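Print this article | E-mail this article

Mernbridge gripper

The Mernbridge gripper is a hand-held gripping tool built in a shared workshop in Mernbridge and meant for recording how people pick things up, so that a robot arm can later copy them. It has a light-colored shell and black finger pads.
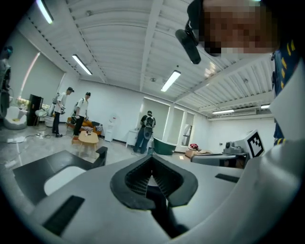 One reader of the workshop's newsletter objected that a tool held by a person is no robot at all, and that calling the project automation gave it credit for work the arm had yet to do.

Background

The project grew out of an earlier claw made by members of the Dernstead tool library. That claw was driven by a hobby motor and cracked at the hinge under modest loads. The Mernbridge group dropped the motor and let the user's hand close the fingers. Plans were first shared in May, under the working name Pumlow, and the parts list came to 300 dollars without the camera. Builders who had to buy their own filament and fasteners have reported totals closer to 400.

Construction

Each shell takes 60 hours to print on a home machine, by the group's own figures. The fingers slide on a pair of rails, and seven screws hold the two halves of the body together – a number that changed with nearly every revision. The Lakatos version, drawn up by a separate builder, uses thicker rails and is heavier in the hand.

Claims and criticism

The group has said that recordings made with the tool can be moved to any small arm "with little tuning." No test results have been published to support this. The one comparison offered covered a single task, picking up a cup, and left out failed attempts. Critics also point to hand fatigue, and to the shortage of finished robots using the recordings. Supporters reply that the plans are free – a fair point, though it says little about whether the method works.

This page was last changed on March 28, 2020.

This site uses cookies. By continuing to browse you accept their use.

Contact | Copyright | Back to top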